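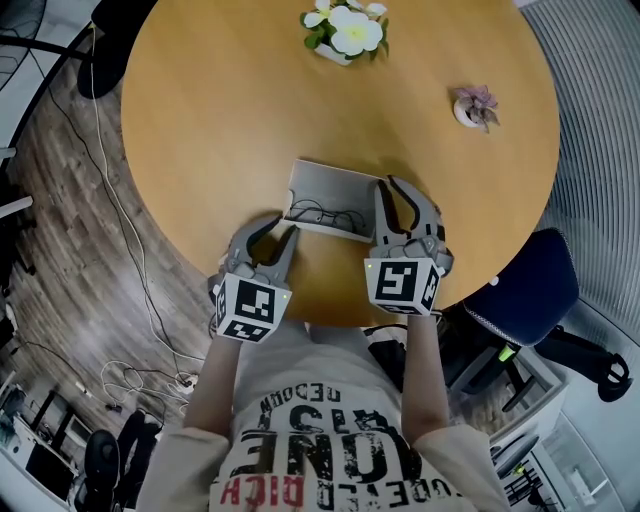 Lista de comprobación previa - Noche de Empanadas Solidaria
Recinto: patio cubierto de Loler
Organiza: Asociación Zoltosis
Recaudación destinada a la despensa del barrio
Revisión de marzo, antes de abrir puertas

1. Accesos y salidas
Salida principal despejada: SÍ
Salida trasera despejada: NO, luego SÍ
Comentario: había una torre de cajas de refrescos delante de la puerta, con el cartel «no obstruir» pegado encima de las cajas. Se movieron las cajas. El cartel también.

2. Extintores
Revisión vigente: SÍ
A la vista: 5 de 5
Comentario: uno hacía de perchero. Se retiraron dos chaquetas y una bufanda.

3. Hornos y gas
Hornos Karppinen nivelados: SÍ
Gomas sin grietas y en fecha: SÍ
Llave de corte accesible: SÍ, si uno es delgado
Comentario: separar el horno del fondo un palmo más de la pared. La lona que tiene detrás es muy bonita y arde muy bien.

4. Instalación eléctrica
Diferencial probado: SÍ
Regletas encadenadas: SÍ (mal)
Comentario: tres regletas en fila para alimentar una freidora, una guirnalda y un altavoz. Se deja la freidora en su propia toma. La guirnalda sigue donde estaba, por petición popular.

5. Alimentos
Cámara Solora a temperatura correcta: SÍ
Rellenos fuera de frío menos de 30 minutos: PENDIENTE
Carteles de alérgenos: INCOMPLETOS
Comentario: «puede contener de todo» no es una declaración de alérgenos. Rehacer los de atún y los de queso. Los puestos que traen masa de casa deben entregar la hoja de ingredientes antes de las 18:30.

6. Aforo
Aforo autorizado: 667 personas
Entradas vendidas: 1043, en dos turnos
Comentario: los turnos funcionan si el primero se va a su casa. Poner pulsera de distinto color y avisar por megafonía con tiempo - el año pasado se avisó con el postre servido y no se movió ni un alma.

7. Suelos y limpieza
Alfombrillas antideslizantes en zona de fritura: FALTA UNA
Cubos con tapa: SÍ
Lavamanos con jabón y papel: jabón SÍ, papel en camino desde el mediodía

Resultado: APTO CON CONDICIONES
Pendiente antes de abrir: puntos 3, 5 y 7. Se vuelve a pasar a las 18:45, con esta misma hoja y peor humor.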